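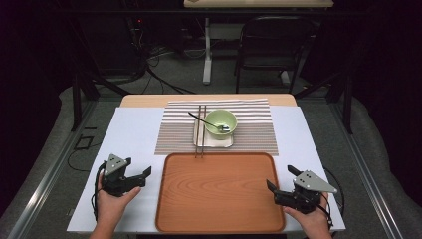

One supervisor at Brutport remarked that staff stopped asking about promotion once the criteria were posted, and started asking about the rosters instead.

April | Eskola Workforce Studies Group

4.2 Retention and internal mobility

The survey covered 870 employees at three firms: Brutport, Foritz and Nulbridge. Internal mobility was defined as any change of role or work unit within the preceding 24 months, excluding acting appointments. Tenure was taken from payroll records. Intention to leave was self-reported on a five-point scale and collapsed to two categories for analysis.

Of the 400 respondents at Foritz, 38 per cent had changed role at least once. Lateral moves were more common than promotions at all three sites. Employees who had moved laterally reported a lower intention to leave than those who had applied for promotion and been declined. The difference held after controlling for age and pay band, but not for work unit.

Figure 3. Table setting with tray, placemat and bowl.

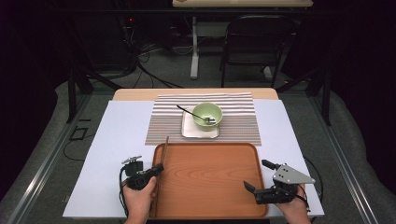 A written comment from Nulbridge objected that a lateral move at the same pay was a transfer of workload and should be coded separately. We retained the single category, as duty statements were unavailable for earlier roles. Labour turnover among casual staff is reported in section 4.3.

Last updated: April
© Eskola Workforce Studies Group. Contact the editors | Back to top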